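Everybody on here is posting about color sorting again, so let me be the grump for a while. Thread.

The idea, if you've been spared it: you take all your small boxed stuff – tea, bandages, matches, bouillon, whatever – and you put it away by the color of the box. Blue with blue, green with green. The claim is that your eye finds a color faster than it reads a word.

I got this from the Flercombe newsletter in January. It promised I'd win back 17 minutes a day. Seventeen minutes of what? I don't spend 17 minutes a day looking for small boxes. If I did I'd want a doctor, and I wouldn't start with the tea.

But I've been loud about this before without trying it, and a couple of you called me on it. Fair. So I tried it. One pantry shelf, one bathroom drawer, and a lot of looking at small boxes lined up on tables.

First problem, and you hit it in the first minute: boxes are not one color. A blue box is blue plus a white panel plus a photo of something plus a gold stripe. You end up standing there asking yourself what a box "mostly" is. My partner and I did not agree on what teal is. We still don't.

Second problem: the color belongs to the company, and the company changes it whenever it likes. The Nosell crackers I buy used to come in green. Now they come in a sort of brick. Same crackers. Under the old system (crackers go with crackers) that costs me nothing. Under the new one they move to a different shelf.

Third problem: half of a pantry is beige. Look in yours. Oats, flour, rice, pasta, anything that wants to look healthy. I had a lovely little orange group, a lovely little green group, and then one enormous brown heap where all the real food was.

OK, here's the part where I'm fair to it, because it does look good. I'll give it that all day long.

Pairs are the nicest version. Two of a color, one box in front of the other, next pair beside it. It's tidy without being fussy and you can do it at the back of any table or shelf.
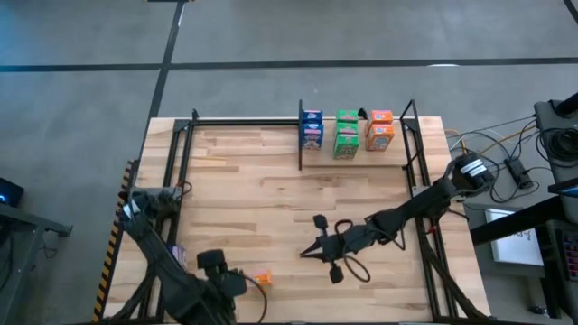

Blue, green, orange along the back of the table. One more orange and a purple still down front.

See how fast you read that back row? Three colors, done. No argument from me. If all I owned was a handful of bright little boxes I'd probably keep them exactly like that and be smug about it.

Now look at the purple one and tell me where it goes. There's no purple in the row. So you start a fourth spot for a single box, or you sneak it in with the blue and hope for the best. At home that question comes up every time you bring in the groceries.

And the loose orange. Sure, it's orange, it goes with orange. In front of the front one? Then the pair is three deep and you can't see what's at the back. Beside it? Then you've broken your pairs. I know how petty this sounds. It's the pettiness that wears you out.

The one-behind-the-other thing needs its own post. It photographs great. In use, the rear box is a mystery. In the green pair up there the front box is a bit taller than the one behind it. Do that on a shelf at eye level and the back one might as well be in the garage.

I found this out with allergy tablets. Blue box in front, blue box behind. I was sure both were the tablets. The one behind was denture cleaner left over from a family visit. I read the label in time, which kind of settles the question of whether I still have to read labels.

Someone is going to say "so buy the clear bins." The Gajewski set, I assume, because that's the one in all the videos. I priced out enough for my shelf. I'm not telling you the number but I closed the tab. You're paying for a box to put your boxes in.

Someone else is going to say "try the Wadodard app, it sorts it for you." I tried it. You photograph every item you own and it gives each one a color tag. It tagged the baking soda orange and the cornstarch yellow and I had to stand there with my phone to find out where my own cornstarch lived.

The Wadodard people say 4,000 households have used it. How many still are? I asked. I got a very friendly reply with no number in it.

Same with the newsletter, which says it heard from 600 happy readers. I believe it! Happy readers write in. People who gave up after a week and shoved it all back in the cabinet do not write in. I'm one and I hadn't until today.

What I kept from all this, because there was a little something worth keeping:

Color works fine for duplicates. If I have two of the same tea, standing them together is obviously right. But they're together because they're the same tea.

It also works for kids, or it works for my nephew. He's four, he can't read "bouillon," he can put a green box by a green box. He was prouder of that shelf than I've ever been of anything. By dinner it was all on the floor, but still.

For everything else I've gone back to keeping things near where I use them, front facing out, with the newer one in back. My grandmother did it that way and never had a newsletter.

The bathroom drawer is still by color, for now. I'm giving it until I next need a bandage in a hurry – will report back.

Replies are open. If you've kept a color-sorted pantry going for more than a year I do want to hear it, and I want to know where you put the rice.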